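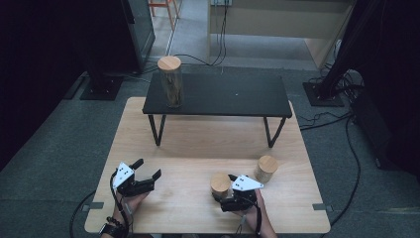 # Arrumar frascos com duas mãos: o que se perde nas demonstrações

Relatório de projeto, julho de 2025
Firdevs Keskin e Aidan Fahy
Orientação: Manuela Caruso

## 1. Ponto de partida

A proposta que entregámos em janeiro prometia «uma política bimanual robusta para arrumação de despensas». Lida agora, a frase tem o encanto das coisas escritas antes de se tocar no equipamento. O projeto acabou por tratar de uma pergunta mais modesta: quando uma pessoa demonstra a arrumação de frascos com duas pinças de mão, que demonstrações convém deitar fora antes do treino, e com que critério?

A tarefa é simples de enunciar. Há um tampo de madeira clara e, em cima dele, uma mesinha preta baixa que faz de prateleira. Os frascos estão em baixo e devem passar para cima, ou o contrário, conforme a instrução sorteada. A mesinha introduz dois níveis, pernas finas onde é fácil bater e uma zona de sombra por baixo. Um humano resolve isto a pensar no almoço. A política, como se verá na secção 4, também parecia estar a pensar no almoço.

## 2. Recolha

Gravámos 237 demonstrações, todas com as duas pinças. Cada pinça leva uma placa branca triangular com pontos pretos, usada para estimar a pose, e uma câmara própria. A vista da cabeça serve de terceira fonte e é a única em que se percebe, sem esforço, o que a pessoa quer fazer.

As câmaras das pinças são outra história. Veem muito bem os próprios dedos e veem a mesa com uma intimidade que nenhum de nós tinha pedido. Na fase de aproximação, antes de o frasco entrar no campo de visão, o que resta para a rede aprender é o veio da madeira e as sombras que lá caem.
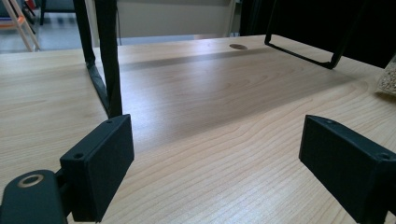

Chamámos a estes troços «segmentos cegos» e definimo-los assim: intervalos em que nenhum frasco manipulável está entre os dedos nem à frente deles, numa das pinças, durante mais de quatro segundos. O limiar foi escolhido a olho pela Firdevs e defendido depois com bastante mais convicção do que a escolha merecia.

A Rosine Picard, do grupo do lado, sugeriu cortá-los todos. Experimentámos. Cortar tudo elimina também as esperas legítimas, em que uma mão fica quieta enquanto a outra trabalha, e uma tarefa bimanual sem esperas é uma tarefa com duas mãos mal-educadas.

## 3. Filtragem

Comparámos dois filtros. O primeiro, que nos nossos ficheiros se chama Lebrun (a origem do nome perdeu-se na segunda semana), remove os segmentos cegos apenas quando coincidem nas duas pinças. O segundo, Konen, olha para a pose estimada a partir das placas e rejeita a demonstração inteira se houver saltos incompatíveis com um pulso humano.

Esperávamos que o Konen fosse sobretudo sensível à oclusão das placas, e foi. Não esperávamos que os frascos pesassem tanto no resultado. Os cilindros baixos de tampa clara pegam-se de lado, com a pinça quase paralela ao tampo, e as placas ficam viradas para cima. Os frascos transparentes obrigam a chegar com mais inclinação, sobretudo quando estão encostados à ponta mais distante da mesinha, e o vidro ainda contribui com reflexos verticais que mudam a cada centímetro.

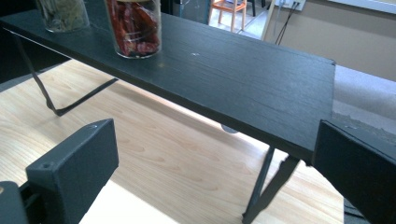
As malaguetas secas foram o caso mais curioso. O vermelho destaca-se de tudo o resto e a política aprendeu depressa a ir ter com ele, mesmo quando a instrução falava de ervas. O Aidan passou uma tarde a confirmar que as instruções estavam bem emparelhadas com os vídeos. Estavam. Passou a tarde seguinte a confirmar a confirmação.

## 4. Resultados

O Konen rejeitou 7 % das demonstrações. O Lebrun não rejeitou nenhuma por inteiro, mas encurtou quase todas. Treinámos a mesma arquitetura com os dados em bruto e com cada um dos filtros, mantendo sementes e número de passos.

- **Dados em bruto:** a política hesita muito na aproximação e, por vezes, fica a pairar sobre a madeira sem se decidir.
- **Lebrun:** a hesitação diminui de forma clara. As esperas entre mãos mantêm-se.
- **Konen:** melhora a colocação em cima da mesinha e pouco mais.
- **Os dois em sequência:** pior do que o Lebrun sozinho nos frascos altos. Suspeitamos que o Konen elimina as demonstrações difíceis, que eram as que faziam falta.

A suspeita tem algum apoio nas gravações rejeitadas. Quase todas envolvem frascos altos na extremidade esquerda da prateleira, com os cilindros baixos ainda à espera em primeiro plano. 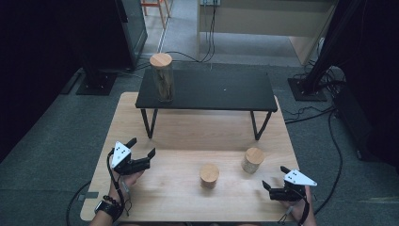 Repetimos a análise separando as demonstrações por operador. O padrão mantém-se nos dois, embora o Aidan tenha saltos de pose mais frequentes na mão direita – ele atribui-os ao cabo, a Firdevs atribui-os ao Aidan. Com dois operadores não há estatística que resolva a disputa.

## 5. Limitações e pendentes

Usámos uma única sala e uma única mesinha. O limiar dos segmentos cegos não foi variado de forma sistemática; o guião para o fazer existe e corre, mas ainda falta correr nos dados completos. A Manuela pediu também uma versão do Konen que rejeite troços em vez de demonstrações inteiras, e essa está a meio, no ramo `konen-parcial` do repositório.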